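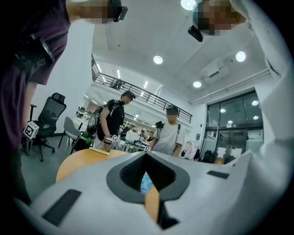
3.2 Table Shape and Standing Distance

The second part of the Utirholm study examined how small groups share a work surface when no chairs are provided. Sessions were held in 7 rooms and produced 600 usable records. Each record covers one task, from the time the first participant reached the table until the last one stepped away.

Round tables were used in the larger rooms. Participants were free to choose where they stood and could change places during a task. A round wooden tabletop of the type used, with people standing close to it, appears in Figure 2. Because a round top has no corners, standing places could not be coded by side, as had been done in the Requena study. We therefore coded each person's place by its distance from the nearest neighbor and from the table edge.

Papers and other flat items left on the table were coded separately. An item was treated as shared if at least two participants could reach it without moving their feet. Items near the edge were coded in the same way as those in the center. In 51 records the position of an item could not be determined, and these were left out of the reach analysis but kept in the analysis of standing distance. Coding rules for rectangular tables are given in Section 3.3.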